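Teaching > Robot Learning > Handouts > Unit 4

Unit 4: Learning two-hand tasks from demonstrations

In this unit we study how a policy for two hands can be learned from recorded human control. Our running task is dish handling in the kitchen. Please read the Jorico report by Lumturie Omerović before the class.

The training set has 563 demonstrations. The policy receives the wrist views and the joint angles, and it predicts a short sequence of actions for both arms together. In the wrist view, one hand supports a yellow lid near the dish rack while the fingers of the other point down. 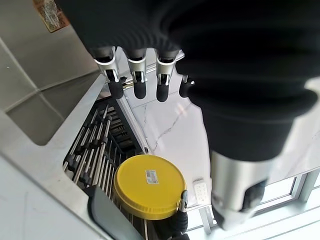 Why one policy for both arms

We first trained each arm separately. The two arms then often disagreed about the moment of release. With the joint policy, 187 demonstrations were enough to reach the same score as the separate policies reached with almost 600.

Exercise: explain which part of this gain could come from the shared action sequence. Send your answer to Keith Lockwood.

Filed under: Manipulation, Imitation learning

Recent handouts
Unit 3: Calibration of wrist cameras
Unit 2: Hand kinematics
Lab guide: Tirkik simulator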